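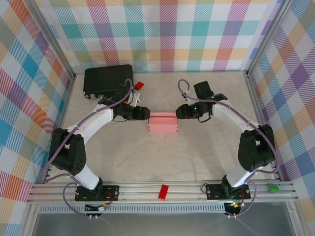 Sep 7, 2024
Equipment planning, two-arm cell. Entered by G. Feyisa.

Met with T. Kelmendi and B. Mazandarani to review the request for a second cell. The new unit is to match the present one: two arms on a shared aluminum rail, walls on three sides, black mounting plates.

Quotes to date:
Fekow, rail and frame parts, 15 working days.
Pimley, spare gripper fingers, 70 dollars per set. Order 3 sets.
Cable, 227 dollars for the full run. Purple again, to match existing stock.

Wrist motors remain unpriced. Ms. Kelmendi will request a figure from Nundow and ask whether the service term can start in November.

Mr. Mazandarani asked that spare control boards be listed on a separate line of the budget. Agreed. Draft goes to L. Georgiev for signature once the Nundow figure is in.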